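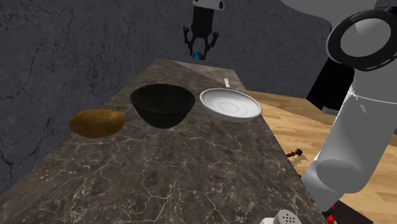 Wie viel Geld sollte man für den ersten Roboterarm in einer kleinen Lehrküche einplanen?

Rechnet mit dem Doppelten dessen, was der Arm selbst kostet, und fangt trotzdem mit der Simulation an, bevor ihr überhaupt ein Angebot einholt.

Ich weiß, das klingt erst einmal nach einem Umweg. Als Pouran Heydari und ich die Anschaffung für unsere Lehrküche vorbereitet haben, wollten wir auch am liebsten gleich bestellen, die Kataloge lagen ja schon da, mit Klebezetteln drin und allem, was dazugehört. Inzwischen haben wir das Ganze einmal von vorne bis hinten durchgemacht, und ich schreibe es so auf, wie ich es beim nächsten Mal angehen würde.

Schritt 1: Aufgaben aufschreiben, und zwar mit Gegenständen

»Der Roboter soll in der Küche helfen« ist ein schöner Satz, aber damit kann kein Händler etwas anfangen. Schreibt lieber auf, was er anfassen soll. Eine Kartoffel ist rundlich und bei jedem Einkauf anders groß, eine tiefe Schüssel muss man am Rand greifen, eine Pfanne hat einen dünnen Stiel und ihr Gewicht ganz woanders. Mit diesen drei Dingen auf einer Arbeitsplatte kommt man beim Planen schon erstaunlich weit, denn sie verlangen drei recht verschiedene Griffe. Notiert zu jedem Gegenstand das Gewicht (bitte wirklich auf die Waage legen!) und die größte und kleinste Breite.

Schritt 2: Die Küche nachbauen

Wir haben mit Minska gearbeitet, unserem Simulationsprogramm, aber der Weg ist überall ähnlich. Messt die Arbeitsplatte aus, Länge, Tiefe und Höhe, und tragt die Wand dahinter mit ein. Die Wand wird gern vergessen, und dann passt der Ellenbogen des Arms später nicht. Ob der Marmor hübsch aussieht, ist für die Reichweite egal, aber ich gebe zu, dass wir einen ganzen Nachmittag mit Steinmustern verbracht haben - es macht halt Spaß.

Stellt die Gegenstände ruhig auch an unbequeme Plätze. Eine Pfanne, deren Rand ein wenig über die Kante ragt, ist ein viel besserer Prüfstein als eine, die brav in der Mitte liegt. Und nehmt etwas Kleines auf dem Boden neben der Platte mit auf, wenn ihr wissen wollt, wie weit der Arm nach unten kommt.

Schritt 3: Reichweite und Greifer getrennt betrachten

Setzt den Arm zuerst ohne Rücksicht auf den Preis an verschiedene Stellen und schaut, welche Punkte er erreicht. Erst danach kommt der Greifer an die Reihe. Zwei Finger mit Gelenk genügen für vieles, aber prüft die Öffnungsweite an eurem dicksten Gegenstand. Nehmt euch auch den Blick von der Armseite her vor: Ein weißes Armglied mit dickem Gelenk verdeckt im Vordergrund schnell die halbe Küche, und wer eine Kamera einplant, sollte das vor dem Kauf wissen.

Schritt 4: Den Haushaltsplan aufstellen

Jetzt kommt der Teil, vor dem sich alle drücken. Bei uns stand am Ende ein Angebot von Julis über 3.060 Euro für einen kleinen gebrauchten Arm auf dem Tisch. Dazu kamen 271 Euro für die Befestigung von Dehghan und 79 Euro für Ersatzbacken am Greifer. Schulung, Schutzabdeckung und die Elektrikerstunden stehen da noch gar nicht drin! Legt für diese Posten eigene Zeilen an, auch wenn zunächst nur ein Fragezeichen dahinter steht. Nomvula Mkhize, die bei uns die Kurse leitet, hat außerdem eine Zeile »Kartoffeln« eingetragen, und die war beim Üben schneller aufgebraucht als gedacht.

Schritt 5: Angebote vergleichen

Schickt allen Anbietern dieselbe Gegenstandsliste und dieselben Maße. Fragt nach der Lieferzeit für Ersatzteile, nach der Traglast bei ausgestrecktem Arm und danach, ob der Greifer im Preis steckt. Bei Vivel war er es nicht, das stand im Kleingedruckten auf Seite 2.

Falls ihr im Dezember bestellt, klärt vorher, in welches Haushaltsjahr die Rechnung fällt. Wir mussten deswegen zweimal telefonieren und einen Antrag neu schreiben. Die Vorlage für die Gegenstandsliste schicke ich gern per Mail weiter, schreibt einfach kurz dazu, wie lang eure Arbeitsplatte ist.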